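Undau Publishes First Findings From Its Household Chores Program

JALTANO, May. Undau today released the first findings from its household chores program, a study of whether current robot arms can take on everyday work in the home and on the shop floor. The report covers 3,268 attempts at 80 chores, carried out in a furnished kitchen at the company's Jaltano site and at a parts counter operated by its retail partner, Cledetti.

The short answer given in the report is that machines can do portions of many chores and very few chores from start to finish. Of the 80 chores studied, 11 were completed without human help often enough to meet the program's standard for unattended work. Most of those involved moving a single rigid object from one known place to another.

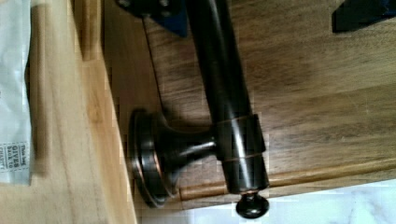 Hardware and fittings account for one of the longest chapters in the report. Items of this type are heavy for their size, seldom balanced, and often finished in a way that confuses depth sensing. A dark towel bar with a glossy rod and a round base flange is a typical case, as the highlight along the metal can be mistaken for an edge and the flange may tilt when the bar is lifted. Cledetti asked that such goods be included because its staff sort and restock them every day.

Kitchen work produced more varied results. Placing fruit on a plate was among the most dependable chores in the program. Folding towels, closing jars and clearing a counter with many items on it were among the least dependable, and the time needed for each rose sharply as objects were placed closer together.
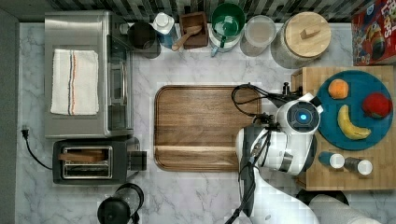 Undau also measured how often a person had to step in. Across the final 300 attempts, most interventions followed a failed grasp that the system did not recognize as a failure. The company considers this the main obstacle to unattended use and will direct the next phase of work toward it.

The program runs on Joo, Undau's control software. No consumer product is being announced at this time. The full report, including results for each chore, is available from Undau on request. A second set of findings will follow when testing at the Cledetti counter has ended.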